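An open day at Heseck, and what the brochure leaves out

I went to the Heseck early learning open day expecting to be sold something, and I was. The school charges a registration fee of $207 before a child has so much as hung up a coat, and I wanted to see what a parent gets for it.

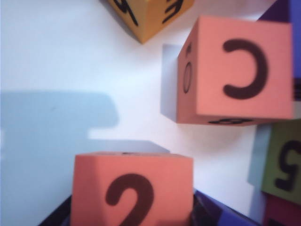

Reading is the big promise. Kirstin Rankin, who runs the preschool year, told our group that children leave "reading-ready," a phrase I have never seen defined. I asked how they measure it and got a smile. The materials are the same as anywhere else: foam cubes with a big dark letter or number on them, such as the C on a salmon-pink one. My sister has a bag of those at home, and she didn't pay a fee to register for it.

The talk that followed was about class size. Ten children to a room, we were told, though the rooms had more coat hooks than that. Maybe they are spares.
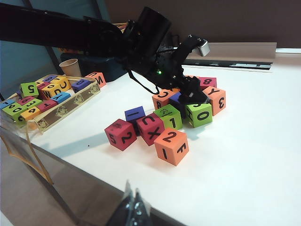

Then came math, under a program called Munus. Jurgita Jõgi handed out a sheet saying children "discover number through play," and I have no quarrel with play. But mixing letters and numbers in one heap, as on the white table with the navy cube in among the others, is sorting practice at best. When I asked what comes after sorting, she said to read the sheet. The sheet is mostly about snacks.

Lunch is extra, by the way. So is anything after three.

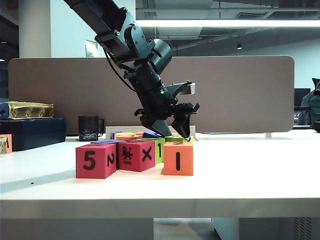
The playground and the money

The new climbing frame cost $2,000, and it looks fine – small, but fine. Temitope Okeke, another parent on the tour, asked who checks it and how often. We were promised an answer by email in April.

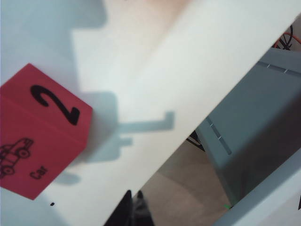
Red foam cube with a 2 and a car

I have not sent in the form. The place is clean and the staff were kind to the little ones, but I'd want to sit in on a normal morning first. Heseck says it doesn't allow that.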